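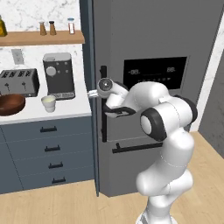
Simulated kitchen, robot arm by the fridge door.

Quick one, typing on my phone. So the tribunal vote on Grudau finally happend. 262 delegates in the hall, 259 voted, and the motion to keep cooperating with the court passed by 2. Two! After 15 hours of speeches.
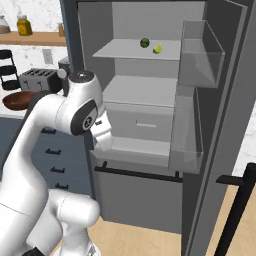
Mélanie Charbonneau spoke last for the Kerkex delegation and was the only one who talked about the witnesses. Everyone else, sovereignty, sovereignty. Next session in June, will try to get a seat agian.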